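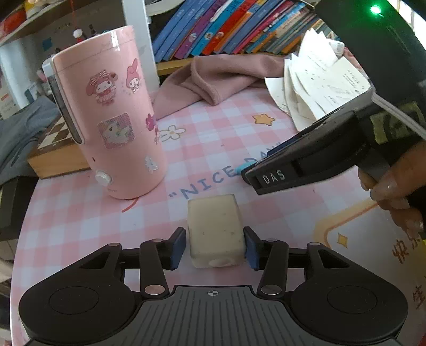 Issue 61

I'd been promising myself a trip to the Rinmont home fair for ages, and this year I finally got on the early bus and went. It's held in the old Claltero market building, a long brick place with terrible parking and very good coffee, and I came home with sore feet, a bag of leaflets and far too many opinions about tablecloths.

Let's start with tablecloths, then! Gingham is back in a big way. I saw it in green, in navy, in a mustard I didn't care for, but the pink and white was my favorite by a mile. It's such a cheerful thing to put on a table, and on a rounded edge it looks so soft and old-fashioned (my grandmother had a red one and we weren't allowed to put a pen anywhere near it). The pink table had a tall pink container on it too, all glossy at the rim and covered in cartoon characters - one with a striped bow and a frilly dress, another in a hood with rabbit ears - plus a magenta flower sticker over toward one side. My niece would have moved in on the spot. Next to all that, the plain cream block looked very calm, just soft corners and a smooth face with a few tiny dark specks in it. I liked the two together more than I expected to. I'm usually a white-plates-and-nothing-else person.

From there I wandered down to the Toprak stand, which was all kitchen linens. They had a wall of dish towels and a very patient man, Hafiz Kusuma, who was showing people how to hem a cloth for a round table without getting those awful puckers. His trick is to run a loose line of stitching close to the edge first and pull it in gently until the hem lies flat, then press it before you sew. I've been doing it wrong for years. He let me try on a scrap and mine came out a bit wavy, but he said it would "wash out," and I chose to believe him. I asked whether he preferred wipe-clean covers or cotton for a family table, and he said he had cotton at home and regretted it every breakfast.

The program said there were 340 stands this year, and I don't think I managed half. The upstairs hall was packed by eleven and the line for the elevator went back past the lamps, so I took the stairs, and then took them again when I found out I'd left my umbrella at the coffee counter. Entry was $2 with a leaflet from the library, by the way. Hang on to yours if you get one in the mail.

Rokside had the big corner spot with storage, and I'll admit I was a little let down. Lots of gray bins, lots of lids, and prices only on request. The woman there was lovely and talked me through the stacking ones, but I want to see a number on a shelf before I start getting attached to it. Two aisles over, a tiny stand was selling secondhand cookie tins and shelf liners with the old prices still on the back, and there I spent a very happy half hour and most of my lunch money.

I ate a cheese roll on the back steps with a couple who'd driven in to look at curtains. They'd heard at the door that 1,330 people came through on the first morning, and judging by how long I waited for that cheese roll, I can well believe it.

So what did I buy? Four yards of pink gingham, naturally, and a tin with a dent in it. The gingham is for the little round table by the back window, and I'm going to try the hem Hafiz Kusuma's way as soon as I've found my good scissors. There's a smaller spring fair in the same building in March, mostly fabric and paper goods, and I've already put it on the calendar. Bring cash, since the card readers upstairs kept dropping out, and wear your flattest shoes.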